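**Re: Should "sim passed" count toward sign-off for home kitchen arms?**

**fhadgu** wrote:

Our draft house rules at Stornitz now say a two-arm kitchen unit can go to a live site after 100 clean simulated runs. I have asked twice where the 100 comes from and got a shrug both times. Does anybody here have a rule like this that they can defend?

---

**pallavi_t** wrote:

We use 244 at Cliler and I can't defend that one either. It was 47 until December, then we had a bad month and the number went up. I'd still keep a sim gate. It catches dumb stuff before somebody's plates are involved.

---

**bontu.g** wrote:

> It catches dumb stuff

It catches the dumb stuff you thought to put in the sim. I've read plenty of these logs and "clean" usually means the planner didn't throw an error. Did it brush a door on the way past? Did it squeeze a cup harder than a person would like? Depends who wrote the pass check, and it's often the same guy who wrote the motion code.

---

**fhadgu** wrote:

That's my worry. Our pass check has one line for contact and it only looks at the held object.

---

**pallavi_t** wrote:

Then fix the pass check. I don't see how that makes the gate useless. You two want to throw out the whole thing over one bad line.

---

**ifeoma_ajayi** wrote:

I'm closer to Bontu on this. The rule I'd want written down is that both arms get scored for the whole run, including the one that isn't holding anything. Every checklist I've been handed treats the second arm as if it were parked.

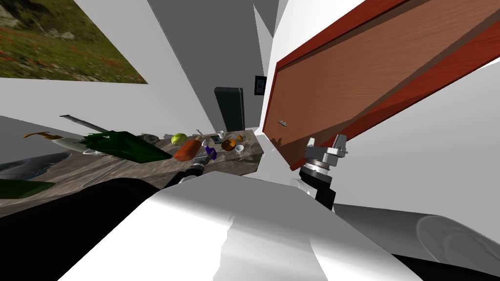
Same goes for doors. An open cabinet door at arm height should be its own line on the form, with a clearance figure you have to fill in. And clutter: a run over a bare counter should not get the same credit as a run over one covered in bowls, mugs and utensils. Right now they each count as one.

---

**mebrat** wrote:

Abdella shop here. We tried scoring clutter on the Cleludora units. People argued over what counted as cluttered and the forms got filled in from memory. I don't trust a form with more than a page on it.

---

**bontu.g** wrote:

So log it automatically. The sim knows where every object is.

---

**mebrat** wrote:

Sure, and then a reviewer gets 447 rows and signs the bottom without scrolling. Seen it. I'd take ten runs that a second person has watched start to finish.

---

**pallavi_t** wrote:

Ten is way too few. You won't see a rare grasp failure in ten.

---

**fhadgu** wrote:

I'm going to propose both arms scored, door clearance as a required field, and a second person on a sample of runs. The 100 stays for now, I don't have a better number and I'm not going to make one up. Will post what they say.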